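伊瑟罗高尔夫俱乐部（Isero）招聘球童及球场服务人员

发布日期：13/05/2020

伊瑟罗高尔夫俱乐部现有18洞标准球场一座，另设双层练习场和推杆果岭。9月俱乐部将承办波洛克杯（Pollock）业余邀请赛，赛前需补充球童和球场服务人员。岗位从培训之日起计薪，赛事结束后，表现合格者可转为长期合同。

一、招聘岗位

球童，若干名。负责为会员和来宾背包或驾驶球车，报码数，看线，修补打痕，耙平沙坑，清洁球杆。比赛期间每组配一名球童，须熟悉比赛规则，不得向非本组球员提供建议。

出发站助理，4名。负责核对开球时间，安排球车，发放记分卡，遇雷电时按发令员指示通知各组停止比赛。

练习场服务员，若干名。负责捡球、洗球、补球，整理打击垫，晚场结束后关灯锁门。

二、基本要求

年满18周岁，身体健康，能在户外连续步行一场球的时间。夏季气温高，球场起伏较大，前九洞有几段长坡，应聘前请考虑自己的体力。

球童岗位不要求有打球经验，但需通过色觉和视力检查，能看清远处落点。有一年以上球童经历者免去基础培训，直接参加下场考核。出发站助理须会使用表格软件，能听懂简单的英语报名信息。

有犯规被除名记录的球童请勿应聘。我们会向原球场核实工作经历。

三、工作时间和待遇

球场周一闭场养护，球童不排班，练习场照常营业。其余日子按早、午两班轮换，早班以第一组开球前一小时到岗为准。周末及法定假日必须能够出勤，请假须提前三天向出发站登记。

球童底薪每月2,350元，另按场次计发出场费，小费归个人所有。出发站助理和练习场服务员实行固定月薪，面试时告知。转为长期合同后按规定缴纳社会保险。雨天封场时，已到岗的球童每人补助100元。

俱乐部提供工服两套、雨衣一件、遮阳帽一顶，球鞋自备，须为软钉或无钉。宿舍为四人间，免住宿费，水电按表分摊。

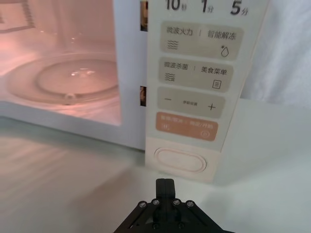 球童休息室在出发站后面，步行两分钟即可到一号洞发球台。室内有储物柜、饮水机和长桌，等候叫号期间可在此休息。员工食堂供应午餐和晚餐，早班人员多数自带早饭，可用微波炉加热。炉内是圆形玻璃转盘，饭盒请放在转盘中间，不要用金属饭盒或带锡纸的包装，用后把转盘擦净。叫号以出发站广播为准，叫到后五分钟内不到者，顺延到当班最后一位。

休息室内不得吸烟，不得打牌赌钱，不得存放会员的球包。会员遗留的球杆、杆套和测距仪一律当天交出发站登记。

四、培训与考核

基础培训为期三周，由本俱乐部球童部负责。第一周在教室学习规则、礼仪和球场图，第二周跟随老球童下场，第三周独立带组，由部门安排考核员随组打分。培训期间发放底薪，不计出场费。

考核内容包括以下几项：

各洞码数牌位置及果岭前、中、后距离
旗杆的照看和摆放
黄桩、红桩、白桩的区别及相应处置
沙坑耙平和果岭打痕修补
球车在坡道和桥面上的行驶

球场全长以蓝色发球台为准，记分卡上标有各洞距离。考核时会随机抽问，例如从五号洞左侧沙坑到果岭前沿的码数。答案以现场测量为准，旧版球场图上有两处没有更新，请以新图为准，新图在报到时发放。

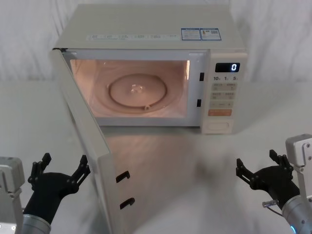
补考只有一次，安排在首次考核后一周内。补考仍未通过的，可申请转到练习场岗位，不愿转岗者结清培训期工资后离职，工服须洗净交还。

五、波洛克杯期间的特别安排

比赛为三轮比杆赛，第二轮后晋级。练习轮和正式比赛共四天，期间全体球童取消轮休，赛后一周内补休。球童与球员的搭配由抽签决定，球员自带球童的，抽中该组的本俱乐部球童转为前方看球，出场费照发。

看球员站位由裁判组指定，球入长草后应立即插旗标明位置，不得移动或触碰球。遇球员询问规则，请举手示意裁判，不要自行解答。

六、应聘办法

请携带身份证原件和复印件、近期一寸照片两张、健康证，到俱乐部行政楼328室填写报名表。有球童经历者另带原单位证明。外地应聘者可先将材料寄到同一地址，信封上注明应聘岗位，收到后由行政部电话通知面试时间。

面试当天请穿长裤和运动鞋，上午谈话，下午下场走九个洞。来访者须在大门岗登记并测量体温，进入行政楼请戴口罩。

公共交通只到山下路口，俱乐部员工班车每天早、中、晚三趟，面试人员凭通知可以乘坐。自驾者请停在练习场东侧停车场，会员停车区不对外开放。

俱乐部不收取报名费、培训费和服装押金，也未委托任何中介代招。

各岗位招满即止，未录用者的材料不退还，由行政部统一销毁。

伊瑟罗高尔夫俱乐部行政部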